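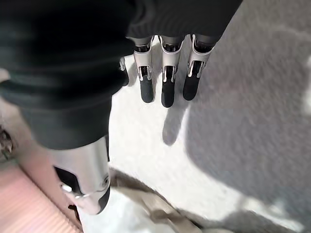 Lists > Household Chat > Archive > June > Re: top sheets, do you bother?

Re: top sheets, do you bother?
From: Brendan Mac Suibhne
To: the household list

Hello all,

Aidan asked for opinions and I've got more of them on bed linen than a grown man should, so get the kettle on. I've left his message in so anybody reading the digest can follow.

Aidan Geraghty wrote:
> Can I ask a daft one? We've always been a fitted sheet and duvet
> house, but it's been so close at night lately that I've dug out the
> flat sheets my aunt gave us and gone back to using one on top, with
> the duvet banished to the wardrobe. Lovely for the first hour. Then
> I wake up at three with the whole thing in a rope round my knees,
> and in the morning it takes me longer to straighten than the duvet
> ever did.
>
> Two questions. Is there a way of making the bed so the top sheet
> stays put? And is there a quick way of doing it in the morning
> without walking round and round the mattress like a donkey at a
> mill? Ours is a double, pushed against the wall on one side.
>
> Also, are white ones worth the bother? The aunt's are all white and
> I'm frightened of them.
>
> Aidan

Right. First thing, Aidan, check the size of your aunt's sheets before you blame yourself! I had years of this and the trouble was that I'd been putting single flat sheets on a small double, because they came out of the same cupboard and looked big enough when folded. If there isn't enough left over at the foot to go well under the mattress, no amount of clever folding will hold it. Lay it out flat and see. You want a good forearm's length to tuck at the bottom, and I'd take that over having plenty at the top.

Then the foot of the bed. Tuck that end first, before you do anything at the sides, and do proper corners. I know people roll their eyes at hospital corners but it's two folds and you only have to do it on wash day. Lift the side edge up onto the bed so it makes a sort of sail, tuck the bit that's hanging, drop the sail, tuck that. My mother could do both corners while carrying on a conversation through the window with next door.

Sides I leave loose from the hip upwards. I used to tuck the lot in and I think that's what was giving me the rope, as I'd kick it out on one side in the night and then the other side would follow. If your feet run hot you'll hate having the bottom tucked at all, in which case I've no help for you, buy a fan.

As for the morning, with a bed against the wall, I do mine from one side and I barely shift my feet. Throw the sheet back towards the far side in a heap, so the bottom one is bare in front of you. Smooth that first, flat hand, from the middle out towards yourself (crumbs, hair, the odd sock). Then get hold of the hem of the top sheet and bring it back over in one go, with a bit of air under it so it floats down. If you drag it you just bring all the creases along with you and they pile up at the edge. A little shake, let it land, then smooth it with the flat of your hand again.

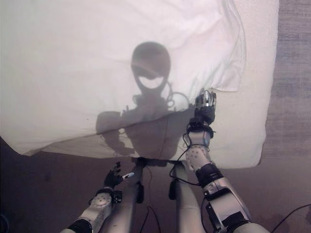

WHITES, WASHING AND WHAT TO BUY

Yes to white, since you ask. There's always that rumpled stage with a white sheet where it's half bunched up over the bottom one, all wavy along the hem, and you think it'll never look like anything. Then it goes flat and the whole room looks better. You do see every fold and shadow on it, I'll give you that, so if you can't bear a crease you may be happier with a stripe.

Don't be frightened of washing them. They're easier than colours as you can give them a hot wash and not worry, and if there's a mark you can go at it. I do ours in a load of their own, never with towels (the fluff!), and I get them out of the machine the minute it stops. Left in the drum over dinner they come out like a screwed-up crisp packet. On the line by the hem, doubled over, and a good snap before you peg. I've not ironed a sheet in years, only the pillowcases, and only when my sister's coming.

If the aunt's turn out too small, I've had two makes that I'd tell a friend about. The Nistor ones are heavier and stay where you put them, but they take an age to dry, so not much good if you're relying on an airer in the hall. The Zesel are thinner and cooler and I've got those on now. They do creep a bit. I paid 20 pounds for the Zesel flat sheet in the sale and I'd not have paid a lot more. I can't speak for Kulix, I only had a pillowcase of theirs and it went bobbly, which may have been my fault.

Somebody off-list asked me about sheet clips, the elastic things that go under the corners. I bought a set of the Zedier ones for the bottom sheet when the elastic was going, and they did hold, but getting them on means lifting the mattress with one hand and swearing with the other. With a bed against the wall you'd have to pull it out every wash day. I'd put the money towards a new fitted sheet.

One more thing, for the hot nights. I keep a thin cotton blanket folded across the foot, on top of the sheet, and the weight of it holds the bottom end down nicely. It's there at four in the morning too, when it finally cools off and you can't be bothered hunting in the wardrobe for the duvet.

Does anybody do it differently? I know there's a couple of you who fold the top sheet in half down the middle and have one each, which sounds mad to me but I'm willing to be told. And Aidan, let us know what size they were, I've a bet on with myself.

All the best,
Brendan

Message 946 in the archive | Contact the list owner | Copyright of each message stays with its sender | Back to top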